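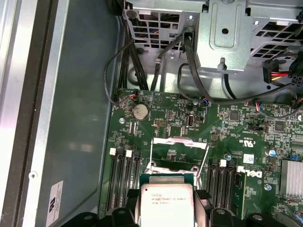

Widesard Releases Skindance, a Browser Game of Drums and Costumes

Inham studio Widesard is pleased to announce Skindance, a new free game which is played in the browser. The player leads a troupe of dancers through 90 short levels. Press the LEFT and RIGHT arrow keys to follow the drum, and the space bar to change the costume colour before the judge Kratochvíl loses his patience. Each perfect dance gives 100 points, and 700 points open the night parade.

"We wanted a game which you can learn in one coffee break," said designer Facundo Farías.

Skindance will be available in July.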